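Section 4. Wrist Bands and Recording a Home Task

Applies to: Barkex club kit, bands revised June 27, 2020
Maintained by: Khairul Lumenta, Ornell Robotics Club

Read section 3 (head camera) first. If the camera is not level and the lens is smudged, nothing in this section will help you.

A word on expectations before you strap anything on. The original kit sheet says the bands give you "natural hand data in minutes." I have run this project for two seasons and have yet to see minutes. Plan on an evening. The sheet also says any household task will do, and I don't believe that either. Folding thin shirts gave us junk last year. Cushions and towels did better, so those are what the club task list is built on.

4.1 What you need

Two bands, marked L and R on the inside of the strap
The head camera, charged
One item from the task list
The task card that goes with it
A room where you can leave a lamp on and the TV off

4.2 Putting on the bands

1. Roll your sleeves up past the elbow or wear short sleeves. A cuff that slides down over a marker ruins the take.
2. Put the L band on your left wrist. Check the letter. Swapped bands are the most common mistake we get, and the software will not warn you, whatever the help page claims.
3. Turn the band until the row of markers faces up with your palm down.
4. Pull the strap snug. You should be able to bend your wrist all the way without the blocks digging in.
5. Repeat on the right.

Note: Tape down long strap ends if they bother you. The MacDonald team insists a hanging strap confuses the tracker. I tested it both ways and saw no difference, but I only tested it in my own kitchen.

Caution: Take the bands off before using a stove, a sink or anything with a blade. No task card calls for any of these, and "it was more realistic" is not a reason.

4.3 The starting pose

1. Set the item on a surface between knee and waist height. The arm of a chair is fine.
2. Stand so you can look down at it without hunching.
3. Lay both hands flat on the item, palms down, fingers a little apart.
4. Look at your hands and hold still until you hear the beep.
5. If there is no beep, lift your hands, wait, and start again from step 3. Do not wiggle your wrists at the camera. It feels like it should help. It doesn't.

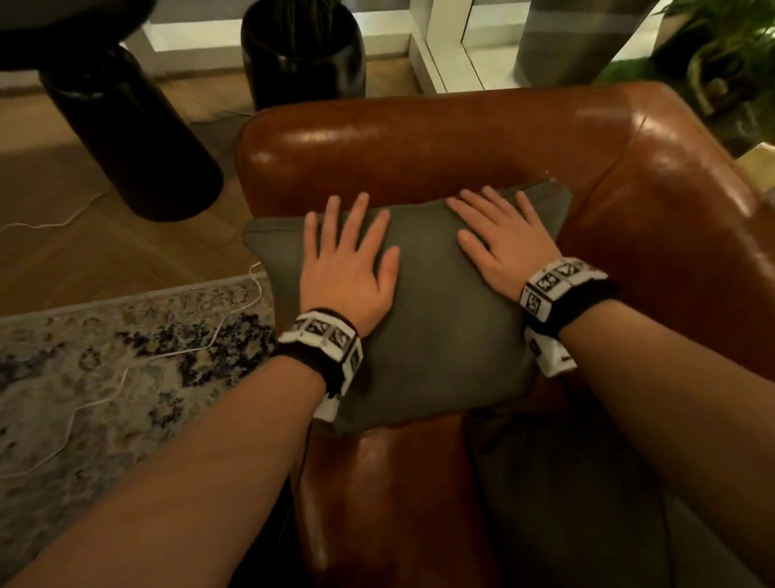

Glossy furniture deserves a warning of its own. The Kidness guide says reflections are "handled automatically." Maybe in their lab. If your takes keep failing near leather or varnish, move the lamp before you blame the bands.

4.4 Recording

1. After the beep, do the task on the card at your normal speed.
2. Go back to the starting pose when you finish.
3. Wait for the second beep, then stop the camera.
4. Write the take number on the card, along with anything that went wrong. Bad takes stay in the folder.

4.5 How many takes

Each student owes 26 takes per task. Last season the club turned in 1,901, and the arm still dropped the cushion at the demo, so please do not tell your parents that 1,000 more will fix it. More takes may help. Cleaner ones are what I would bet on, and I can't prove that yet.

Bands go back in the padded box, markers facing in. Report a cracked block before the next session, even a small crack.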